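FOR IMMEDIATE RELEASE
20 Feb 2023

Brolton opens its spring Fold Along, and you can do the whole thing on your bed

Hi everyone! I'm the person at Brolton who answers the mail, packs the orders and gets to write these releases, and I have been waiting since November to send this one out. Our spring Fold Along is open for sign-ups today. It's free, it runs for 6 weeks, and the only thing you need is a bed, some clothes and a little patience with your own jeans.

For anyone new to us, Brolton is a small home-care shop. We sell drawer dividers, shelf bins and the Prinow box, a shallow box made for standing folded clothes on edge (if you own one, you already know how I feel about it). Last year 1370 households signed up for the Fold Along and 300 of them stayed with it right through to the closet week, when everybody is tired and the sweaters come out. I was one of the 300. My husband was not.

We start with denim again this year. Jeans are thick, they take up half a drawer, and they show you fast if your folds are off. The aim of week one is a flat, even bundle that you can stand up in a drawer and pull out with one hand. Legs together, seat tucked in, then fold up from the hem.

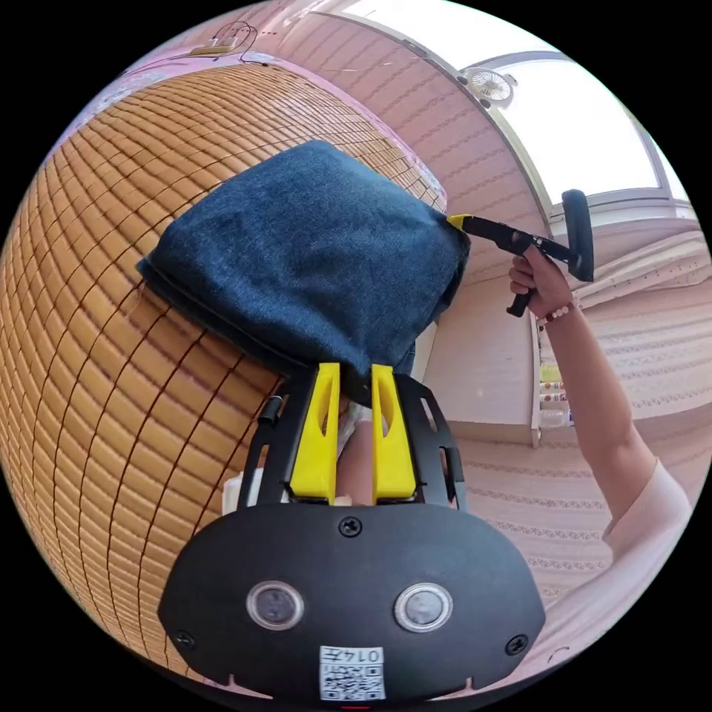 Folded denim over the bamboo mat.

You'll notice we like to work on a mat. A mattress gives under your hands and the folds go soft, so a firm top layer helps a lot. Bamboo tile mats are great for this, and plenty of people have one already for summer sleeping. A big cutting board works too, or a card table if your back complains about the bed. I've done a week's worth of pants on top of the dryer and lived to tell.

The other habit we push is the side pile. Anything you've finished, or anything you haven't decided about, goes off to one side and stays there while you deal with the piece in front of you. Mustard and cream on top, navy underneath, whatever you've got – it doesn't have to be sorted by color or even look nice. It just has to be out of the way of the jeans. 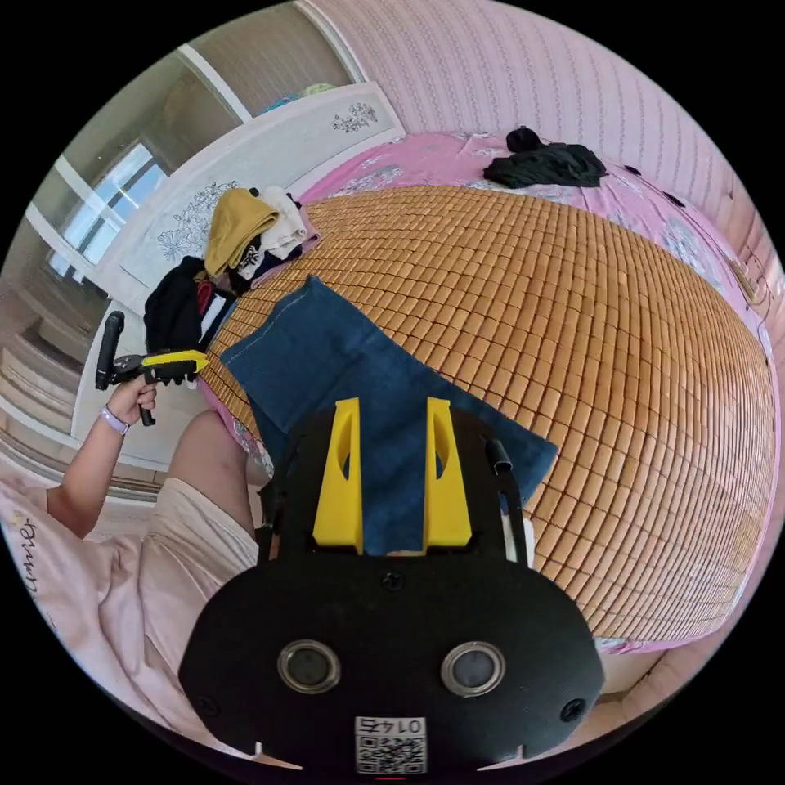
Salvador Barreto wrote to us after last year's round to say that he did every pair he owned in one evening, then redid them all the next day once he'd seen how much room was left in the drawer. He also asked for a longer week on denim, and he got it. Week one is now nine days. Yes, I know that's not a week.

We've changed a few other things too. The printed guide has bigger type and costs nothing if you pick it up at our Figueiredo Street store. Eino Hämäläinen redrew all the diagrams, and the one for fitted sheets finally makes sense to me (I had been holding it upside down, so some of that may be on me). And there's a new page on checking your clothes before you fold them, with a short routine for jeans:

1. Hold the pair up by one hem and let the leg hang straight. Smooth it down with your free hand.
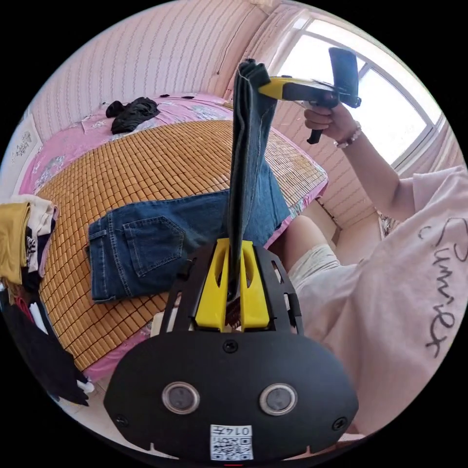 2. Lay the pair flat and run your palm from the waistband to the cuffs. Empty the pockets now, please. I have washed two bus passes.

3. Bring one leg over the other and line up the side seams. Keep the waistband even before you start folding up. 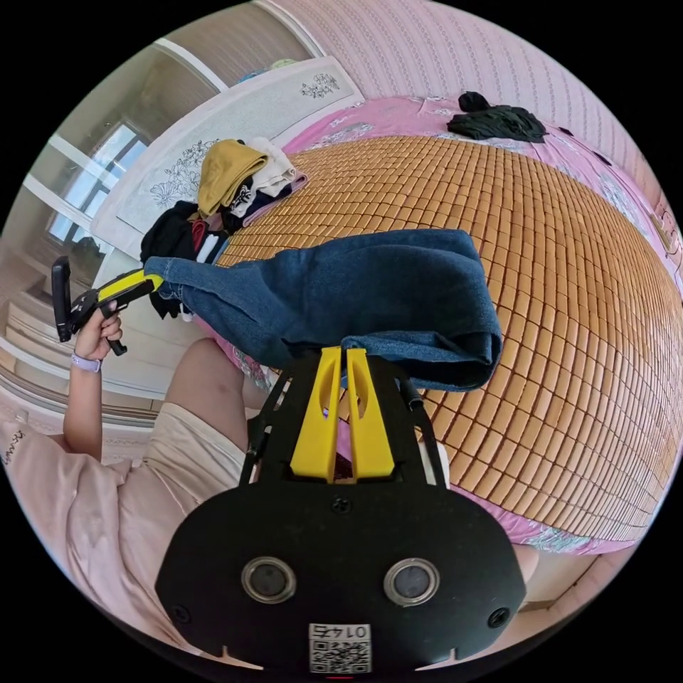
The cuff question comes up every year, so I'm going to settle it in print. If you wear your jeans cuffed, you can leave the cuffs in or shake them out, and the guide shows both. I leave mine in. With a folded cuff dangling on the right side like that, though, I'd lay it flat on the mat before going any further, or you'll end up with a lump in the last fold and the bundle will lean. Shirts are easier, and we get to those in week two, followed by sheets and towels.

Sign-ups are open at the Figueiredo Street counter and by mail at Brolton, P.O. Box 1684, Rindilden. Put "Fold Along" on the envelope and tell us how many guides you'd like. Press folks, write to the same address if you want a guide or a chat – I'm happy to talk about drawers for as long as you can stand it!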